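Packing chip bags in a box without ending up with a box of crumbs?
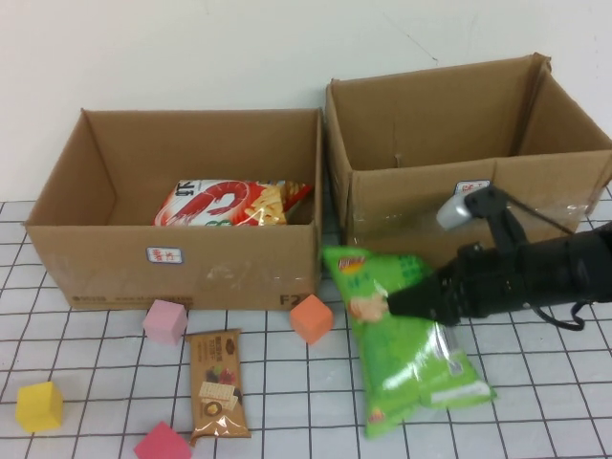 Asked by Felicja Makowska on 2026-05-31 in Moving & Mailing – 2 answers – 859 views

I send my brother a snack box every couple of months. He moved to Jalovora for work and claims the only chips for sale there are plain or "paprika, sort of." In March I mailed him what I thought was a lovely assortment. He wrote back to thank me for the breading.

So I'm doing it properly this time. I have two used cartons with the top flaps cut off, one bigger than the other. The shrimp chips are in the smaller one so far, and I stopped at the big green bag because I can't decide which box it goes in or which way up. The bigger box would take everything with room to spare, but room to spare is what I had last time.

Do I stand the bags up or lay them flat? Is it OK to let some air out? And do I need flaps? I cut them off to use the cartons as shelf bins and now I slightly regret it. Both have old tape and a label on the front too, if that matters.

Ludmila Šindelář
Accepted answer

Stand them up, like files in a drawer. Lay them flat and the bottom bag carries all the others from here to Jalovora, and it will hold that against you.

Use the smaller carton if the bags fit snugly. Snug means you can slide a hand down the side but you have to think about it. Big bags go against the walls, small ones in the middle, and anything heavy (jars, cans, the chocolate you were going to tuck in at the last minute) goes in a different box altogether. I once put a jar of pickles in with 11 bags of corn puffs. They arrived as one item.

Leave the air in. The air is the packing material, you already paid for it, and on some brands it's most of what you paid for. If you pinprick a bag to flatten it you get stale crumbs where you used to have fresh crumbs.

On flaps: you do need a top. Cut a piece of cardboard an inch or so bigger than the opening on all sides, score it, fold the edges down and tape it all the way around. Or put the smaller carton inside a proper box with a lid and stuff the gaps with dish towels. He probably needs dish towels.

Cover the old labels or peel them off. Mine went to a previous address once and those people never wrote to say how the chips were.

Gajewski

just buy a new box. they are like 2 dollars

Comments on this answer

Felicja Makowska: I have 19 boxes in the hall closet. I am not allowed to buy a box.

Gajewski: then use one of the 19?

Felicja Makowska: They're all missing their flaps. I had a big afternoon with the box cutter.

Ludmila Šindelář: Then cut one of them up for lids. A side panel from a big carton should do it. Tape along the seams and then once around the middle, both directions.

Felicja Makowska: OK, going with the smaller box, bags standing, green one against the back wall if it will bend that far. The shrimp chips are not moving, they got there first.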